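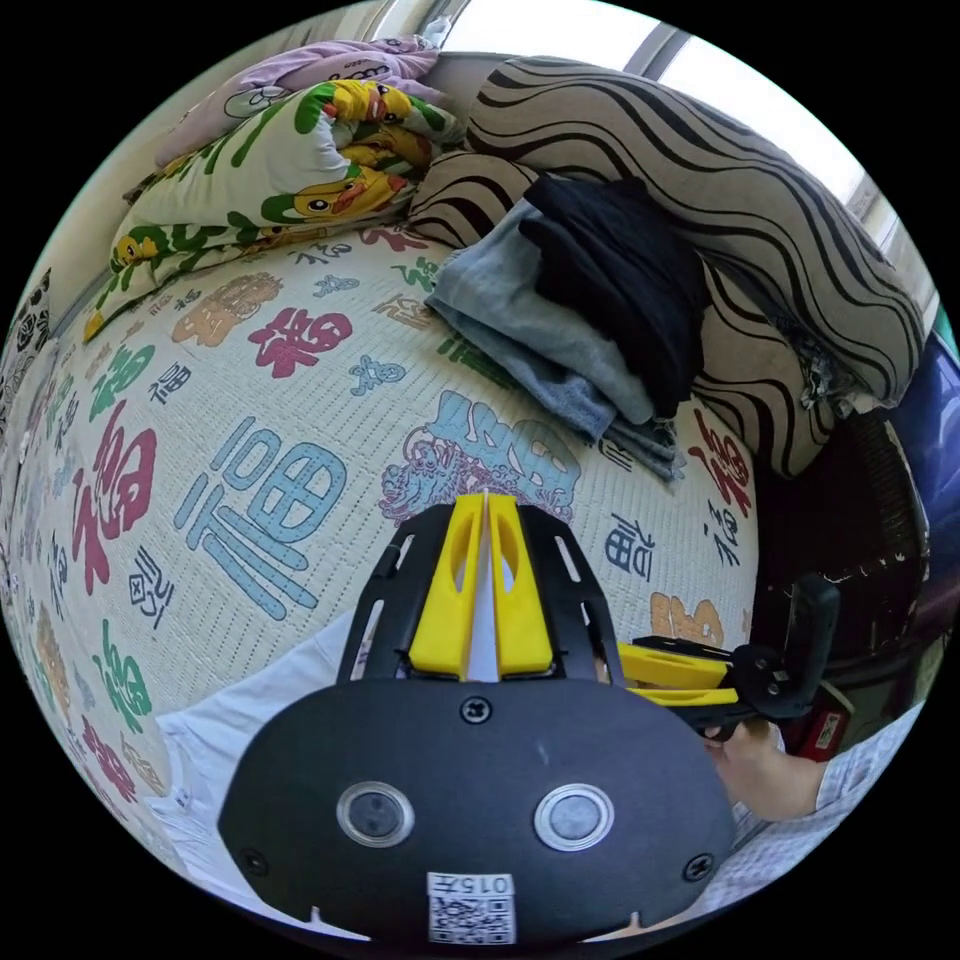 ## 4. Laundering habits and garment life

### 4.1 Sample and method

The household survey was carried out in Drosta and Magesa, two towns of similar size with different housing stock. Of the households approached, 166 completed both the questionnaire and the wardrobe diary. Each household recorded the washing, drying and storage of its cotton tops over 11 weeks, beginning in June. Diaries were checked by Marijke Willems, who also coded the free-text answers.

We limited the study to cotton jersey because it is common in all age groups and its faults are easy for wearers to name. The five faults on the form were fading, twisting at the side seam, loss of shape at the neck, holes, and damage to the print. Respondents could tick more than one.

### 4.2 Printed garments

Print damage was given as a reason for no longer wearing a top outside the home more often than holes were. Several respondents kept such tops for sleeping or decorating. In the diaries these garments still count as in use, so disposal records alone would understate how early a top leaves ordinary wear.

Tops with large front graphics (Figure 3) were treated differently from plain ones at the folding stage. Many respondents folded them with the print inwards, and a smaller group hung them.

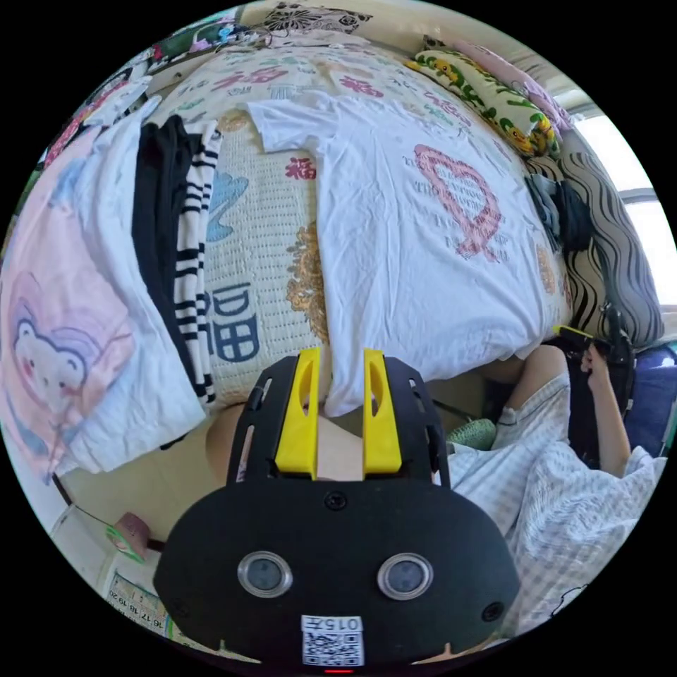
**Figure 3.** White T-shirt with a pink heart-outline print, laid flat on a bed.

Drying method differed between the towns. Most Drosta flats have no outdoor line, and indoor racks were the usual choice there. Magesa households used outdoor lines when the weather allowed. We found no clear link between drying method and reported print damage, although the tumble-dried group was too small to test separately.

Wash temperature was recorded from the dial setting and was not measured.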